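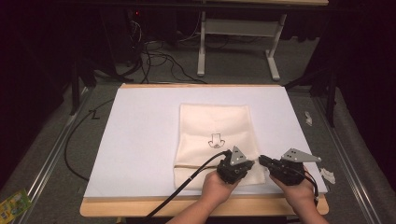 Slide 1: both grippers over the cloth, station two.

OK, hi everybody, thanks for coming out to the Promside workshop in December, when the heater is mostly a suggestion. Wave to Chrysoula Kokkinos in the back, she did all the wiring and she'll take the cable questions so I don't have to!

(Leave slide up while people sit down.)

So the project is called Eren, and it's a pair of grippers you hold in your own hands. You do the chore, the grippers log it, and later on the arm tries to copy you. We picked folding cloth because I hate folding cloth. Point out the light gray plates with the little holes, people always ask. Mine started out as cardboard, and I went through nine versions before one stayed put for a whole evening.

Talk about the board. Bare wood gave us trouble (cream cloth, light wood, you see the problem) and the white board isn't much better for contrast, but it's flat and I can wipe it. If anyone has a board in a dull blue, come find me at the break.

Cables. Yes, there are a lot. The long black one off the left gripper snagged my sleeve for weeks, and my fix was to route it down and off the near side of the table. Wireless is on the list. It has been on the list for eight months.

Money slide, keep it quick: we spent over 40 hours on the jaws alone, so don't ask me what that works out to per fold.

Then tell the Lirnberg story, the short version! We took the whole rig there for a demo day, left the jaw screws on my kitchen counter, and did the first hour with rubber bands. Pause for groans.

Practice tip for anyone building a pair: go slow where the jaws come close together, that's where I bump them every single time. Chrysoula doesn't. Very annoying.

Next slide is the jaw drawings. Hand out the printed copies first.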